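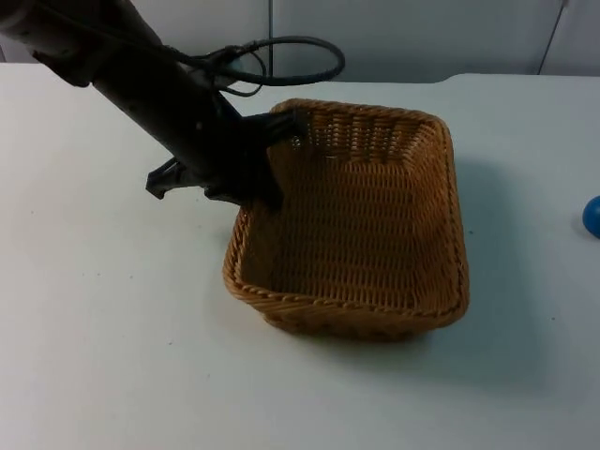

Was ein Tag der offenen Tür über Robotik aussagt

19.05.21

Wer eine Vorführung von Greifrobotern beurteilen will, sollte zuerst auf die Umgebung achten und erst danach auf den Arm. Bei Zundeo in Weltach stand das Wesentliche auf einer weißen Tischplatte vor einer hellen Wand: ein flacher Korb, ein kleiner blauer Ball, ein Zweifingergreifer. Angekündigt war die Station als »Sortieren unter Alltagsbedingungen«. Diese Bezeichnung halte ich für falsch gewählt, die Aufgabe selbst für richtig.

Ein weißer, matter Untergrund liefert der Bildverarbeitung maximalen Kontrast. Diffuses Licht unterdrückt Reflexe, ein einzelnes Objekt schließt Verdeckungen durch Nachbarteile aus. Das sind Laborbedingungen. Wer sie Alltag nennt, weckt beim Publikum Erwartungen, die im Feld niemand einlöst. Etwa 200 Besucher waren angemeldet, die wenigsten davon vom Fach. Gerade ihnen schuldet ein Hersteller eine genaue Angabe der Randbedingungen.

Fachlich interessanter als der Ball ist der Korb. Ein Geflecht hat keine ebene Referenzfläche, der gerollte Rand ist unregelmäßig, und durch die Lücken im Boden scheint der Tisch. Tiefensensoren reagieren auf solche Strukturen häufig mit Fehlstellen. Zudem gibt ein leichter Korb nach, sobald ein Finger ihn seitlich belastet. Eine Kunststoffkiste mit glatten Wänden wäre die bequemere Wahl gewesen.

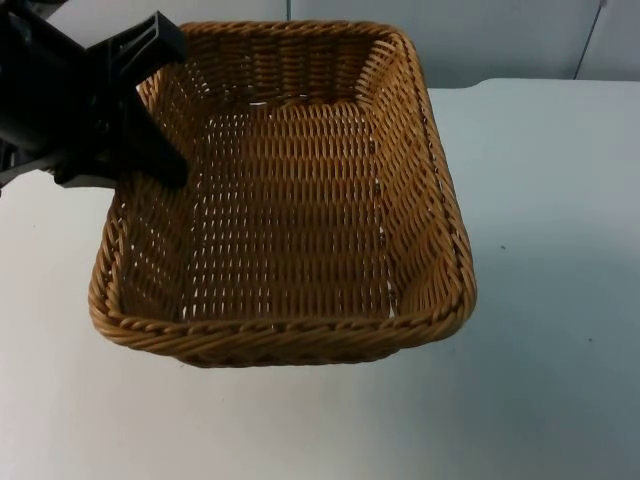 Greifer an der hinteren linken Ecke des Korbs, Vorführtisch bei Zundeo.

An der Korbecke entscheidet sich, ob die Bahnplanung etwas taugt. Der Finger muss über den Rand, ohne die Wand mitzunehmen, und das bei einer Geometrie, die von Korb zu Korb abweicht. Eine Angabe zur zulässigen Kontaktkraft fehlte auf der Infotafel. Ebenso fehlte jede Erfolgsquote. Dort stand lediglich, das System sei mit 200 Durchgängen eingefahren worden. Ohne Definition von Durchgang und Abbruch ist diese Zahl wertlos. 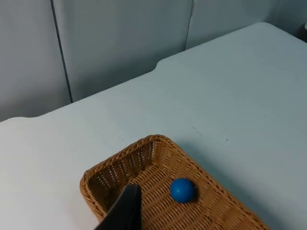
Ich plädiere deshalb für ein einfaches Protokoll an jeder öffentlichen Station: Zahl der Versuche, Zahl der Fehlgriffe, Eingriffe des Personals, Steuerungsart. Vor allem der letzte Punkt wird gern verschwiegen. Ob ein Arm autonom fährt oder ferngesteuert wird, lässt sich vom Besucherplatz aus nicht erkennen, es ändert aber die Bewertung vollständig. Bei Osetti hängt ein solches Blatt seit zwei Jahren neben dem Vorführtisch, handschriftlich geführt. Dem Andrang hat es nicht geschadet.

Für Juli hat Zundeo einen weiteren Termin angesetzt, dann mit vier Stationen. Ich würde dort gern denselben Korb wiedersehen, dazu eine gemusterte Unterlage und eine Strichliste für die Fehlgriffe.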